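Fri 22 November
By Albane Chauvin

Can a robot do your chores yet? Sort of. Slowly.

Take folding. You grab a shirt, flip, flip, done. Easy! For a machine its really hard. Cloth flops. It never lands the same way twice, so the robot has to look, guess and try agian.
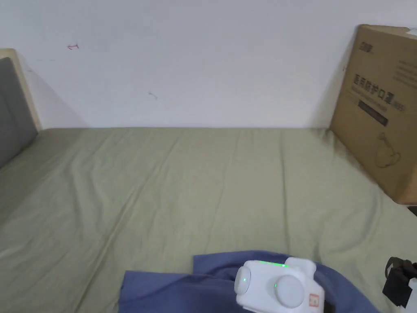

A gripper on blue cloth, on top of a green sheet.

Now think about your fingers. They feel when cloth slips. Most grippers just have two jaws that open and shut. Pinch too high, miss. Pinch too low, and up comes the sheet as well.

Monique Marchal builds robots at Grener. Her best one folded 58 towels in a day. "My nephew is faster," she says. "And he's eight."
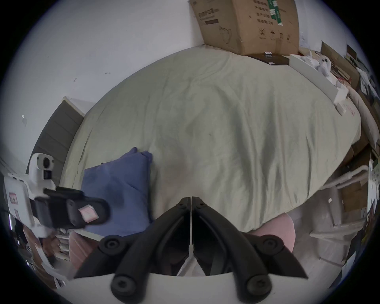
So what CAN they do?

Vacuum a floor, yes. Carry boxes around a big warehouse, yes. Make your whole bed, pillows and all? A few can, in a lab, with lots of practice. Your messy room? Not yet. Keep folding.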